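Report on the Site Visit to Skirkenau Lakeside Apartments

Prepared for members of the Jidari Holiday Owners' Association

In December, a party from the Association visited the Skirkenau Lakeside complex at the invitation of its managing agent, Asante Property Services. The purpose was to inspect the refurbished accommodation and to consider whether Skirkenau should be admitted to the exchange programme for the coming summer. The Association was represented by Krisztina Vass, Ro-un Hong and the undersigned.

The party was received at 9:30 am by the resident manager, Matúš Krajčí. Skirkenau comprises 40 self-contained apartments in two buildings, both facing the water. The lower building stands closest to the jetty and was refurbished first. Work on the upper building had reached the second floor, and guests are not being accommodated there until the lift has been recertified.

Three apartments were inspected in the lower building. Each has a full kitchen, a separate laundry with washer and dryer, and a covered balcony large enough for a table and four chairs. The one-bedroom layout sleeps four with the use of the sofa bed, although Ms Vass noted that the mattress is thin and better suited to children. Bathrooms have been retiled throughout. Water pressure on the top floor was satisfactory.
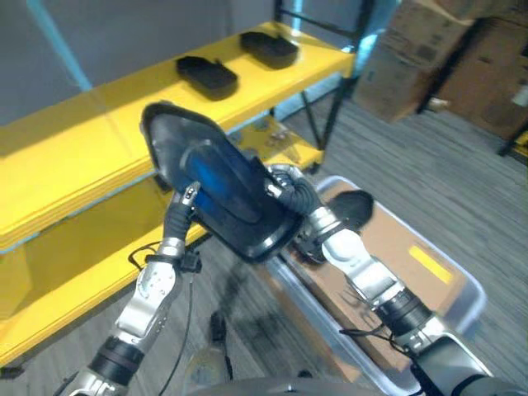 Linen is changed weekly and included in the tariff, while towels for the lake must be hired from reception. Mr Krajčí confirmed that exchange guests would pay the same linen charges as owners. A refundable bond of $600 is taken on arrival and released within two business days of departure.

The grounds were in good order. There is a heated pool, fenced and open from 7 am, with a smaller wading pool beside it. The barbecue shelter has gas plates and a sink, and bookings are taken at the front desk. The tennis court was closed for resurfacing at the time of the visit. Parking is limited to one space per apartment, and the overflow area beyond the boat ramp is unsealed – members towing trailers should telephone ahead.

After lunch, Myung-ja Ra of Asante presented the operating budget. A sum of $4000 has been set aside for replacement balcony furniture in the lower building. Online reservations are handled through the Fesex booking system, and Ms Ra undertook to provide the Association with a separate login. Mr Hong asked that cancellation terms be set out in writing before any agreement is signed. This was accepted.

The party recommends that Skirkenau be admitted for an initial period of one season, limited to the lower building. Members seeking a copy of the floor plans may apply to the Association's office.

Tae-yang Yeon
Secretary, Exchange Programme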